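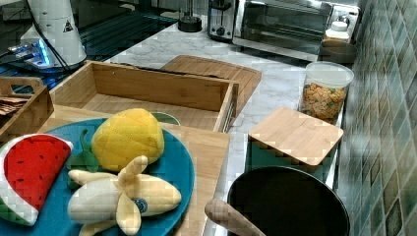
*Plush fruit on the teal plate, with the bamboo-lidded box and snack canister by the green tile.*

## Skuten countertop arm: can it do the dishes yet?

Nope! But I've had our Skuten demo unit on kitchen chores since 9th January and I'm fonder of it than I expected (it tidies, slowly). Soft stuff is easy. Long shiny rods and flat boards are where it earns its money or doesn't.

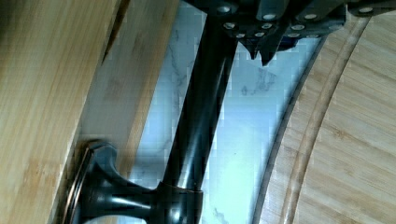
Zuzana Koubek wrote in to say she'd clear her own counter in 2 minutes and keep the cash, thanks.

Fair enough - our best full run took 12. Grip angle matters a lot on anything thin and round, so we ship the narrow fingertips as standard.
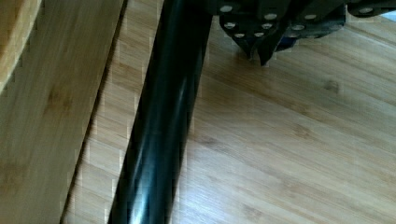 You also get the wall bracket, a spare cable and some 40 practice routines, and Anca Surdu is adding more in March. Drawers work if they slide freely. Greasy pans, not yet! 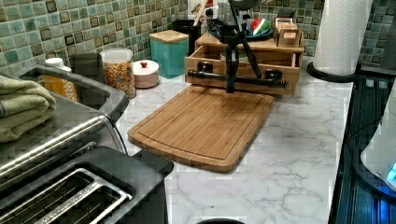
*Gripper bar in front of the open drawer, cutting board below.*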